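Trovdale to start curbside food scrap pickup in October

Trovdale households will get a weekly food scrap collection starting in October, after the town council approved a contract with hauler Halliday at its last meeting. The service covers 3548 addresses inside the town limits and will be paid for through the existing trash fee, which goes up by $2 a month.

Each address will receive a small lidded pail for the kitchen and a larger green cart for the curb. Delivery of both begins in September and should be finished before the first pickup. Residents do not have to sign up. Those who already compost at home can return the cart, but the fee stays the same.

Food scraps will be collected on the same morning as trash. Carts must be at the curb by 6 a.m., with the lid closed and the handle facing the house. Recycling stays on its current every-other-week schedule.

The list of accepted items is longer than the one used at the drop-off site behind the Irance Road fire station. Meat, bones, dairy, bread, coffee grounds, eggshells and cooked leftovers can all go in the cart, along with paper napkins and uncoated paper towels. Yard waste is allowed as long as the lid still closes. Plastic bags are not accepted, including those sold as compostable – the composting site at Flotden has no way to tell them apart from ordinary ones and pulls them out by hand.

Paper cups and takeout boxes are also excluded for now. Most have a thin plastic lining that does not break down in the time the material spends at the site. The town says the rule may be looked at again after the first year.

Halliday will take the scraps to Flotden, 28 miles north of town, where they are mixed with wood chips and turned into compost over several months. Part of the finished compost comes back to Trovdale each spring. Residents will be able to pick up two bags per household at the public works yard, free of charge, while supplies last.

Trash from the town now goes to the county landfill, which charges by the ton and raised its rate this year. Public works staff told the council that food makes up a large share of the weight in a typical household cart, and that moving it out of the trash should hold down disposal costs even with a second truck on the road.

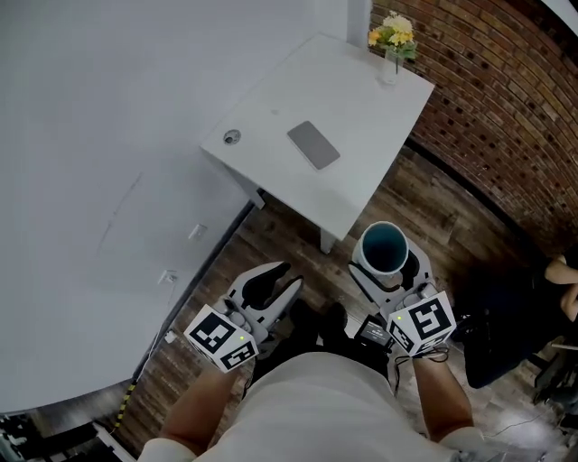
Apartment buildings with more than four units are not part of the first phase. Their trash is handled by private haulers under separate agreements, and the town has asked owners to say by the end of the year whether they want to join. Restaurants and the school kitchens are also left out, although the schools have applied for a county grant to cover their own pickup.

The drop-off site on Irance Road will stay open through the winter for people in apartments and those just outside the town limits. Hours there do not change.

A printed guide with the pickup map and the full list of accepted items will be mailed with the August water bill. Copies will also be available at the town hall counter and at the library. Questions about missing or damaged carts should go to the public works office, which is open from 8 a.m. to 4 p.m.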